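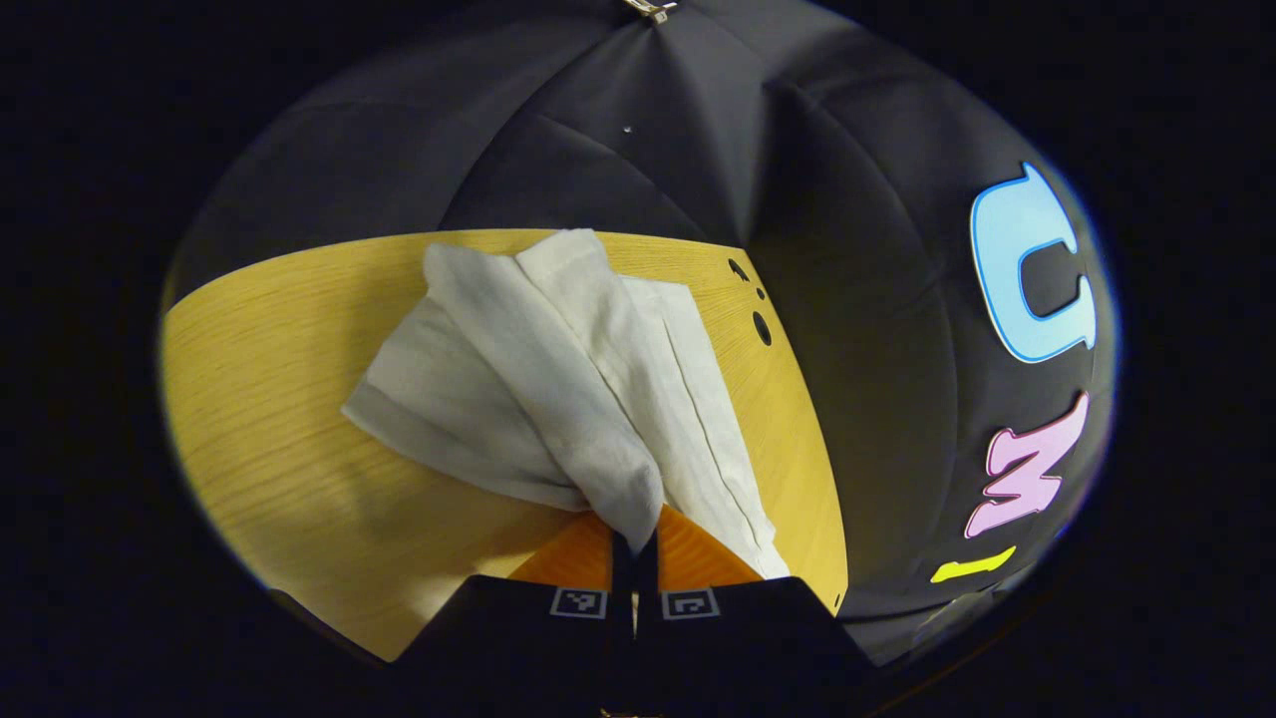 Search stories Enter keywords Go

The Left Hand

By the time the tea came round, Noémie Tessier had folded the same white cloth 758 times, and she wanted to do it again.

"One more," she said. "I had the corner just right and then I let go too soon. Let me have one more!"

Uwe Grube looked up from the laptop. He had been at Morkavov for nine years and had seen plenty of people come through to teach the grippers, students mostly, who put on headphones and counted down to lunch. He had never seen anybody ask for extra.

"You can have as many as you like," he said. "The disk's only half full."

So she squeezed the handle, the orange pads closed, and the corner of the cloth rose from the table with that small shiver she had come to love. Up, across, wait for the swing to die down, lower, open. She pressed the button with her thumb and the laptop chirped.

"Oh, that was a good one," she said.

She had come to the job from the laundry at the Hotel Hilwood, where she had folded things for money since she was out of school, sheets and napkins and those terrible fitted covers, and it had never once crossed her mind that there was anything in it to know. You picked the thing up and it was folded. Then on her first morning Uwe had put the gripper in her hand and dropped a cloth on the wood in a heap, and she'd stood over it like somebody trying to write with their foot. Two fingers! No thumb to smooth with, no palm, no hip to hold the door. She had to find out what she'd been doing all those years, and she was finding out, a bit at a time, and it was the best fun she'd had since she learned to swim.

For instance, you never went for the corner you could see best. You went for the one that had something under it, because a corner lying flat on wood slides away from you, and a corner lying on another layer will come up like a page. She had known that for years, evidently. Her hands had known it and kept quiet.

"Write that down," she told Uwe.

"We don't write it down. It's in the recordings."

"Write it down anyway, it's good!"

He wrote it on the back of a delivery slip, to please her.

At four o'clock Waltraud Seidel came in with her coat still on and November all over it, and said that Schwerdtfeger had finished training overnight and they might as well see. Schwerdtfeger was the arm. It stood in the next room and was named after the street it had been bought on, and Noémie had so far only met it switched off, with its wrist hanging down. It had fingers just like hers, the same black ones with the same orange pads. She had said hello to it on the way to the coat hooks, feeling silly, and then gone on doing so every day.

"Is it going to fold?" she asked.

"It's going to do something," said Waltraud. "Don't expect too much. The last batch taught it to pat."

Uwe carried the cloth in himself and dropped it from shoulder height so it would land any old way. It landed badly. One long point stuck out to the left and the rest was in a lump, with the hem twisted under. Noémie winced for it. She would have gone in from the near side, low, and taken the bit that hung down.

Waltraud typed something. The arm lifted its wrist and stopped over the table.

It stayed there for so long that Uwe started to say something about the network, and then it went in from the near side, low. It took the bit that hung down. And before it lifted, it did an odd thing, it gave the cloth a tiny tug toward itself and let it slip back, then gripped again and pulled it up.

"What was that?" said Waltraud. "That twitch. Is that the motor?"

"That's me," said Noémie.

"What's you?"

"The tug! I do that. I do it to feel if I've got one layer or two." She had her own hand up in the air, finger and thumb together, tugging at nothing. "I didn't know I did it. My aunt Anneliese does it! She does it with tablecloths, she taught me when I had to stand on a crate to reach. Oh, look at it!"

The arm was carrying the corner across. It waited for the swing to die down, and it waited the way she did, a shade longer than it needed to. Then it lowered the corner onto the far side, missed the edge by the width of a hand, and let go. The cloth sagged. Nobody's napkin, certainly. Gerd Ackermann from the Hilwood would have sent it back down the chute without a word.

"Well, it's crooked," said Uwe.

"It's so crooked," said Noémie happily. "Can it go again?"

It went again. It went ten times before Waltraud took her coat off, and on four of those the cloth came out as something you could fairly call a fold, and every single time there was the little tug first. Waltraud wanted to know if it helped. Uwe thought it probably cost them half a second. They began to argue about whether to leave it in, pulling up graphs, and Noémie went out into the passage with her phone.

It rang a good while. Anneliese Wegener lived out in Pleden and kept her telephone in the pantry.

"It's me," said Noémie. "No, nothing's wrong. Auntie, have you got a tablecloth there? Go and get one, I want to ask you what you do with your left hand."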